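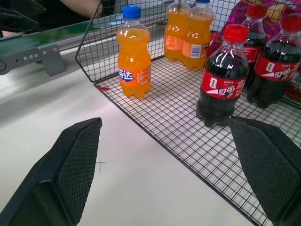

Orange soda and cola in a wire basket.

Why Does Soda Fizz?

I love soda, and I love the noise it makes even more. Psssht! So where do all those bubbles come from?

They're a gas called carbon dioxide (you breathe some out every time you sigh about homework). At the soda factory, machines squeeze lots of that gas into cold, flavored water and then the cap goes on tight. The gas is stuck! It hides in the drink, and you can hardly see it.

Twist the cap and the squeezing stops. Now the gas can get out, so it gathers into tiny bubbles and up they go.

My niece Chantelle asked me why shaking makes such a mess. Shaking mixes little bubbles all through the drink, and when you open it, the hidden gas rushes into every one of them at once. They swell up and push the soda out the top. I found this out in my grandma's car.

Try it: drop 2 raisins into a clear glass of fresh soda and watch for a few minutes. Bubbles stick to the wrinkles and lift the raisins up. At the top the bubbles pop, and down they sink again. Mine danced for 20 minutes!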